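How to Sort a Bin of Odds and Ends (Without Losing a Whole Weekend to It)

Every household, shed and community hall seems to grow one of these. You start with a sensible bin for the things that don't belong anywhere else, and a year later it has become the place where everything goes. Ours at Onell lives in the back corner of the workroom, and by February it had swallowed a tape measure, half a board game and the good scissors.

I've been sorting bins like this for about 18 years now, first at home with small children underfoot and later for the toy and craft library, and I've settled into a way of doing it that I can manage on an ordinary morning with a pot of tea beside me. It's nothing fancy. You'll want a free table, a damp cloth, an old towel and a handful of smaller containers, and it helps to start early enough that the light is good.

Before you start

Clear the table first. I know it sounds fussy, but if you start lifting things out onto a surface that already has yesterday's mail on it, you'll end up with the gas bill in the craft box. (Ask me how I know.) Lay the old towel down flat. It stops round things from rolling onto the floor, and it saves the tabletop from whatever grit has settled at the bottom of the bin.

Next, set out six containers in a row. I use the shallow trays from an old Vivatus drawer set, but shoeboxes, ice cream tubs or baking dishes will all do the job. Choose ones with low sides so you can see into them while you're working. Deep ones turn into little bins of their own, and you'll be sorting those next.

Label them with masking tape and a marker. Mine usually read: kitchen, toys, craft, tools, mending, and don't know. That last one is important and I'll come back to it.

Step 1: Look before you dig

It's very tempting to tip the whole lot out onto the table at once. I did it that way for years, and I'd ask you not to. Tipping chips the breakable things and sends the tiny ones under the fridge. Have a proper look from above instead, and notice what's lying near the top and what has wandered into the corners. Light things often get pushed up against the walls, and they're easy to miss when your eye goes straight to the middle.

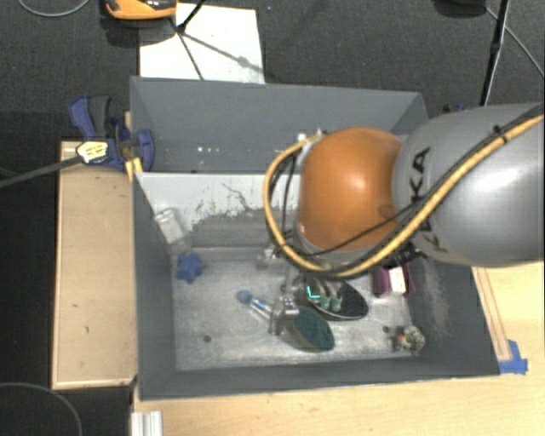
Check the corners of a big bin first – the clear cup and the blue star are both over against the left side.

Clear plastic is the worst for this. A see-through cup or lid can sit in plain sight against a pale surface and you'll look right past it three times. If your bin is grey inside, as so many of them are, run your eye slowly along each wall before you put a hand in. Bright things will look after themselves.

If the bin has a divider, treat each side as its own job and finish one before you start on the other. I do the front section first because it's easier to reach, and then I get up, stretch my back and refill the teapot before tackling the rear.

Step 2: Lift things out one at a time

Pick up one item, decide on its tray, put it down, and go on to the next. Try not to hold two things at once. The moment you have something in each hand you start comparing them, and then you're remembering the birthday party one of them came from, and there goes half an hour.

Take the larger pieces out first so the small ones have room to show themselves. Anything with a point or an edge gets lifted from the top, slowly, and put straight in the tools tray. Cups and other hollow things should be turned over above the towel. You'd be surprised how often a button or a game piece has taken up residence inside.

Give yourself a few seconds for each item and no more. If you can't decide, it goes in the don't know tray and you carry on. That tray is allowed to get quite full. Mine always does.

Step 3: Wipe as you go, or don't

There are two schools of thought on this and I've belonged to both. Wiping each piece as it comes out means you only handle it once, but it does slow you down. These days I put anything grubby on the left-hand end of the towel and do all the wiping together at the end, in a basin of warm water with a small squirt of dish soap. Soft plastic comes up beautifully. Wooden pieces should only have a quick wipe with the damp cloth, and anything with batteries in it stays well away from the basin.

Step 4: Clean the bin itself

Once it's empty, take a minute over the bin. Brush the loose dust towards one corner and scoop it out, then go over the floor and walls with the cloth. Scuffs and scratches from years of use won't shift and there's no need to fuss over them. Dusty smears usually will, particularly along sloping sides where nobody thinks to wipe. Leave it open to dry completely before anything goes back in.

Step 5: Deal with the don't know tray

Sit down for this part. Go through the tray slowly and ask of each thing whether it belongs to a set, whether it's broken, and whether anyone would go looking for it. A loose star or a stray block nearly always belongs to something, so check the toy shelf before you part with it. At Onell we keep a small jar marked Mughal, after the old jigsaw that started the habit, and single pieces of anything go in there until the rest of the set turns up.

If you still have no idea, put the leftovers in a paper bag, write the month on it and tuck it away in a cupboard. I give ours 60 days. If it hasn't been opened by then, I pass on what's usable and let the rest go without a second look.

Putting it all back

Only the things that truly have no other home should return to the bin, and I try to keep them to a single layer so they can be seen from above. Everything else goes off to its proper room straight away, tray by tray. Don't leave the trays on the stairs to be taken up later. They will still be there at Easter.

A few small extras

If little ones are helping, give them the toy tray and let them be in charge of it. They're very good at spotting colours and not at all bothered by dust.

For heavy bins, sort them where they stand and bring the table over. My Killent trolley is good for this, but a sturdy chair with a tray on the seat works nearly as well.

And if you run out of puff halfway through, put a tea towel over the trays and come back after lunch. Just make sure the labels are still stuck down, because masking tape does curl when the kitchen gets steamy.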